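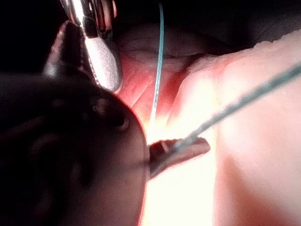 Gathering wrist-camera footage of suturing is easy. Getting a policy to learn anything from it is where the weeks go, and this page is about the step that cost us most of them: labelling which strand of thread is which. We work on silicone practice pads, and we use threads of different colours so that the labels have something to hang on to. A light-blue strand running down across the red of the wound and a teal one coming in from the side towards the jaw tip are plainly two threads to you and me. To our first segmentation model they were one thread with ambitions. Where they draw close together near the jaw, the light bouncing up beside the pad turns both of them nearly white, and the model joined them up with great confidence.

What follows is the method we now use, called Paltier after the folder it first lived in. You will need a set of wrist-view episodes, a labelling tool that can draw curves (we use Osora, but anything with splines will do) and a free afternoon. Possibly several.

Step 1. Split the episodes before you look at them

Our set, Fakgate, has 608 episodes. We put 178 of them aside for testing before anyone opened a single one. If you browse first and split later you will quietly put the pretty ones in the test set, and your results will be marvellous until the robot is switched on.

Split by episode and never by still. Neighbouring stills are nearly the same picture, and a model that has seen one has more or less seen the other.

Step 2. Draw curves, not masks

A thread is a few pixels wide. Paint it with a brush and your label will be half thread and half whatever lies behind it. Draw a spline down the middle of each strand instead and let the software add the width afterwards. Start at the end you are sure of and stop when you are no longer sure.

Stop means stop. Do not carry on through the glare on the grounds that the thread obviously goes there. It may well. You are labelling what can be seen, and the guessing is dealt with in step 3.

Step 3. Give the glare its own label

Draw a loose shape around any patch where the surface has gone white. Call it "unknown". During training, pixels inside it count neither for nor against the model.

We spent a good while trying to avoid this step. We lowered the exposure, which gave us a tidy highlight and a wound like the inside of a coal cellar. We moved the lamp, and the glare moved with it. In the end it was cheaper to admit ignorance in a tidy polygon.

Step 4. Label in pairs

Where two strands come close together, go back ten stills and forward ten, and label those as well. Use the clear ones to decide which strand is which, then carry the names through. The colour helps until it washes out, and after that you have only the direction of travel.

Our final training set came to 1,787 labelled stills. That is not many, but they were picked for awkwardness. An earlier set was several times the size and mostly showed a thread minding its own business.

Step 5. Train the two heads separately

Train the strand head first, until it stops improving, then freeze it and train the head that predicts the grasp point. We tried both together. The grasp head is greedy and will happily wreck the strand labels if it can shave a little off its own error.

Start from ordinary pretrained weights. We used Ragab, our own small backbone, mainly out of stubbornness.

Step 6. Check it by eye

Play the test episodes with the predicted curves drawn on top, at half speed. Look for strands swapping names as they pass near metal. The scores will not warn you, as a swap lasting three stills barely dents an average, whereas a gripper that pulls the wrong thread for three stills has made its point.

With the unknown label in place, swaps in our test episodes fell by almost half. The ones left over are mostly cases where a strand goes behind the jaw and comes out somewhere else. We have no cure for those yet. A second camera would help, and so would a gripper you can see through.

Comments (3)

threadbare
Does the unknown label work for shiny instruments too? My needle holder throws a highlight that gets labelled as thread about once an episode.

Reply from the author
Try it, but keep the shape small. If you mask the whole instrument the model learns nothing about the place where the thread is usually held.

padandneedle
Spent all Sunday on step 4. You could have said more about the several afternoons.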